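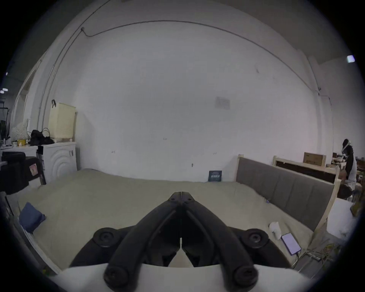

Home Our work News Reports Contact

Raltwood sleep project - progress report, December 8, 2022

Hello again, and thank you for the second half of the grant! It has been a busy stretch since I last wrote in July, so forgive me if I jump about a bit.

We set out to get 200 people on shift work through the home sleep course, and 267 have now finished it (I'm as surprised as you are). The evening sessions at Ketier filled up first, mostly with night porters and bakers, and the early morning ones were slow to get going. We've dropped one of those and moved the money into printing. Clakus did us 400 sleep diaries and they came out lovely, apart from the page where the dates run backwards. New pages are going in by hand.

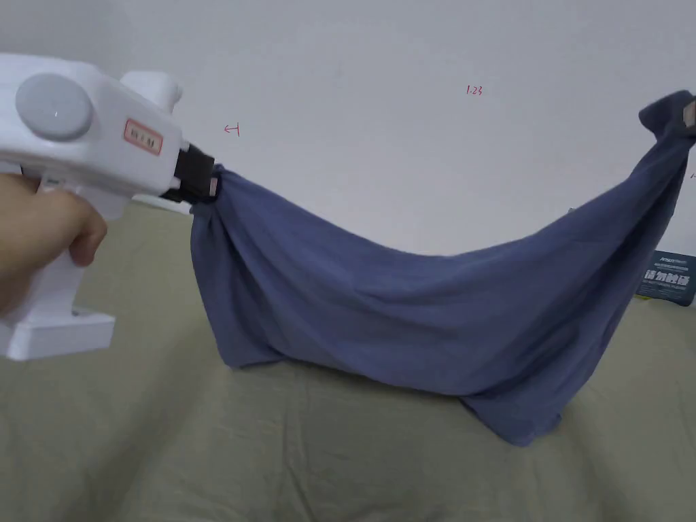
The part of the course people ask about most is still bedding and room temperature. Most of them come in wanting to talk about mattresses, and go home having changed to a lighter cover or shut a radiator off, and that costs them nothing. Phones by the bed are harder. Kauko Manninen ran four talks on that and got a proper argument going at each one - a lot of people on call simply can't switch theirs off, so we've rewritten that chapter with them in mind.

I did want you to hear from someone on the course as well, so I asked for comments. 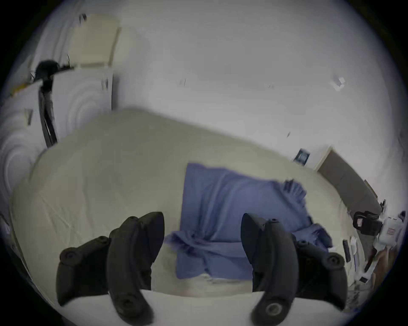
Nelli Eskola wrote back that she now sleeps five hours in one go after a night shift, where before it was two and then two more, and that the diary annoyed her until the third week. She would also like the course to say more about partners who work days, and she's right, it barely mentions them.

Money: we are slightly under on room hire and slightly over on postage. Marty, our booking system, needs renewing in the spring and I'd like to talk to you about that before the next payment. Any afternoon suits me.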